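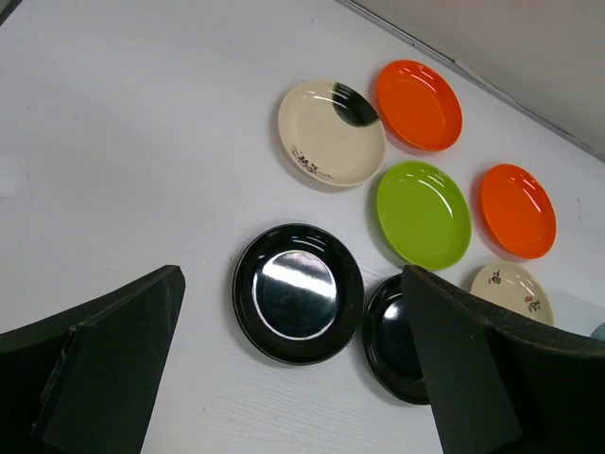 Gronthorpe Supper Club - Kitchen & Tableware list

From: Jasper Geerts
To: kitchen list
Subject: Re: plates, what are we keeping

Quick one, typing on my phone between things. Mulugeta wrote on 3rd January:

> Hi all. Before I order from Dedemano, can someone tell me which
> plates we're going on with? The sheet says 64 and the cupboard
> says otherwise. Also are the orange ones still in use or did we
> decide they go to the hall? And please, whoever stacks the cream
> ones under the black ones, stop, the painted bits get scratched.
> Mulugeta Yilma

OK so. Orange stays. Lime green stays too, they're the ones people ask for at the summer supper and we were short in July. The ovals are fine for bread and sides, don't let anyone tell you they're too shiny.

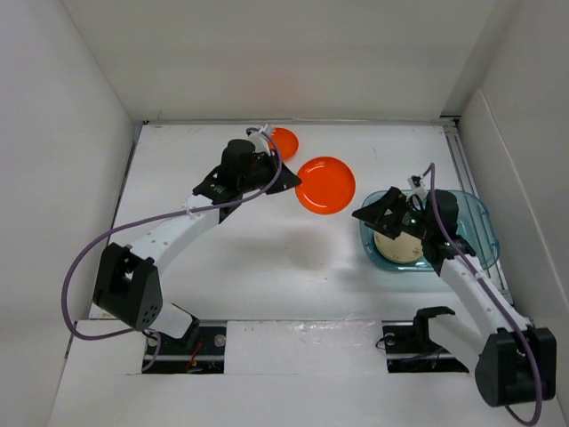
One orange plate held up over the table, another behind it, a cream one in the teal basin.

Cream with the brushwork: keep, but seperate stack please, cloth between. The one with the black patch on the rim goes on top, it doesn't sit well under anything. I'd use those for the starter only.

Black ones. Lovely, show every fingermark. Would not buy more. If Cuypers still want them for the loan box they can have them, ask first though.

Teal basin is for plates only from now on. No cutlery in it, no pans. Green and cream can share it as long as they go in on edge and not in a heap.

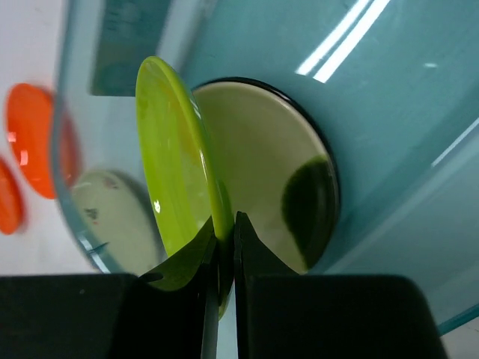
Handles of the other basin are gone btw so if Dedemano has one the same size add it to the order, 3 if they're cheap. Budget is 40 for extras, plates seperate from that.

Mulugeta, we need 70 places for the Zernora dinner so please order up to that, round ones, any color but black. Can you send me the total before you pay, I'll be on email tonight.

Sorry for the rush, have to run
Jasper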